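4.2 Use of shared workshop space in Bollovano

The second part of the project looked at how small firms in Bollovano use shared workshop space. A questionnaire was sent to 168 firms registered in the Sandow district, and 94 replies were received by the end of June. Firms with a workshop of their own were asked to fill in the last section only.

Most replies came from food producers and repair shops. Rent was named as the main concern, followed by delivery access - a point also raised in the earlier Kivel survey. Several respondents wrote that they would share a room if hours were fixed in advance and storage could be locked.

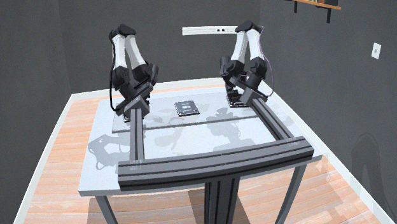
Figure 6. Computer-rendered work area with a light-colored table and two arms mounted above it.

The Sánchez building was then reviewed as a possible site. It offers up to 4000 square feet on the ground floor, with a loading door on the north side. The monthly fee proposed by the owner is $500 per unit, including heat but not power. Respondents near the river considered this fair, while those in the old market area found it high.

Parking was not covered by the questionnaire and is treated separately in Section 5. The full list of questions is given in Appendix B.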